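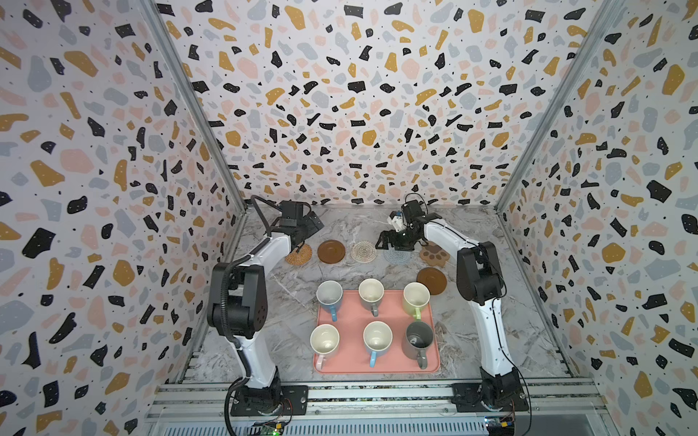
Mugs on the tray, coasters along the back, one arm on each side.

I run the drinks station at Runier, and since January I've shared it with two robot arms. If your workplace is getting a pair too, this is how I set up a mug-and-coaster round before I let them go.

1. Clear the counter first. I wipe it down and take off anything the arms don't need.

2. Lay the coasters across the back with a gap between them. Mix them if you like! We use rattan, rope, shiny brown ones, even a paw print, and I just keep them from overlapping.

3. Put the tray up front, between the arms. I like to start with the mugs upright in rows and the handles facing the same way – it makes a bad start position easy to spot.

4. Run it at slow speed and keep your hands out until both arms are parked. Odair Pacheco trained all of us on this and he was strict about it (good).

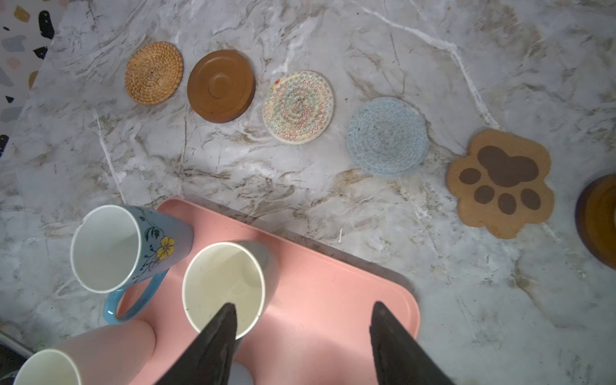
Gripper at the middle cup, with the pink one lying on its side on the tray.

5. Check for tipped cups. If one is on its side, press pause, park the arms, stand it up and restart. Don't reach in between moves, however quick you think you are.

6. Write down every pause. We logged 143 rounds in the first month, and 16 needed a person.

As for the job, I carry less and watch more. My wrists like it, but I do miss chatting while I set up. Marcelino Prado and I now swap every hour, and we asked for the log time to count as paid work – it does.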